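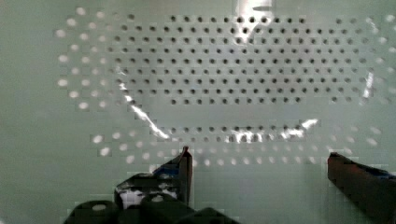 Home Gallery Workshop Notes Archive Contact

Can It Do the Chores Yet? Gallery No. 4

Every few months Laiba Chaudhry and I ask a machine to do something a bored teenager could manage, and then we put the results up on this page. The short answer remains no. The longer answer is mostly shop-floor work this time, with one attempt at the kitchen.

Green panel, close up. The arm gets two fingers and some blue tape, and the panel gets several hundred chances to confuse it. Dark holes in the middle, pale ones curving round the outside, glare wherever the light felt like landing. Cornel Vlad calls shiny surfaces "the great equalizer." He has written a lot of grasping software and sounds tired when he says it.

What we'd like from it: go up to a part, take hold of it, put it on the rack, come back for the next one. Tincuța Tănase does this at Gruson while talking on the phone. Her best shift is 490 parts. The arm's best shift is 136, and Traian Sârbu stood beside it for all of them - he'd like that noted.

The kitchen attempt was one plate, one sponge and 20 minutes. The plate survived. We're calling it a draw.

Next gallery in June, when Chae-won Yeom has promised us folded towels. She didn't say how many, or folded by whom.

Posted Friday, March 8, 2019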